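I Tried a Reading Challenge App and I Have Questions

Every February my feed fills up with people posting their reading totals, and every February I tell myself I won't care. This year I caved and signed up for the Prumlow challenge. Peninah Shemweta had been at me since Christmas to join her group, and I was tired of saying no.

You pick a number of books for the year. I picked 29. The app gives you a little bar that fills up, plus a badge if you post a one-line review with a hashtag. Supposedly this "builds a community of readers." I'm in a group with 178 members and as far as I can tell, most of us are typing "loved it!!" at each other and moving on to the next thing.

My first book was Jellamside by Ornella Vitale, 476 pages, and I liked it a lot. It's slow. There's a long stretch in the middle where two sisters argue over a boat and I read it twice. By the time I got to the end the app had sent me four messages telling me I was behind schedule. Behind whose schedule? I set the number, sure, but I didn't agree to be nagged over a boat.

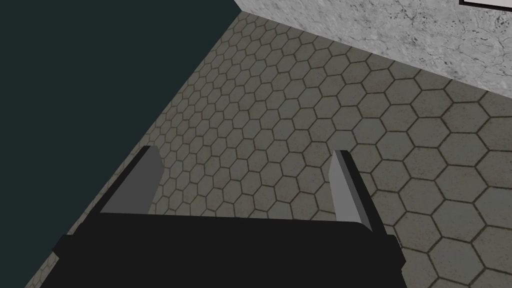 Gripper over a tiled floor, computer rendering.

So then I did what I suspect plenty of people do, and went looking for short books. I read Hamum, which is barely a novella, in one evening. The bar jumped exactly as far as it had for Jellamside. I felt pleased for maybe a minute and then a bit silly. If a thin book and a fat book count the same, what is the bar measuring?

Peninah says I'm overthinking it and that the challenge got her reading again after two years of nothing but recipes. Fair enough. I believe her. I'm less sure about the guy who logged 20 books in his first month and reviewed every one with a thumbs up.
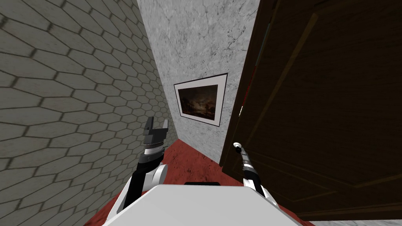
The hashtag part bugs me more than the counting. Publishers love it, of course they do, it's free advertising with our names on it. Aicha Bouzid wrote a real review of Odera in the group, three paragraphs, with a complaint about the ending that I thought was dead on. She got two likes. The same afternoon somebody posted the cover next to a latte and people went wild. I left Aicha a long comment and we ended up arguing about the ending until past midnight, which was the most fun I've had on there.

I haven't quit. I did turn off the reminders and drop my goal, and the app asked me if I was sure, twice. Next up is either the Mutua Ogola story collection or a reread of something old that probably won't count. Does anybody know if rereads count? The help page says "it depends" and then links back to itself.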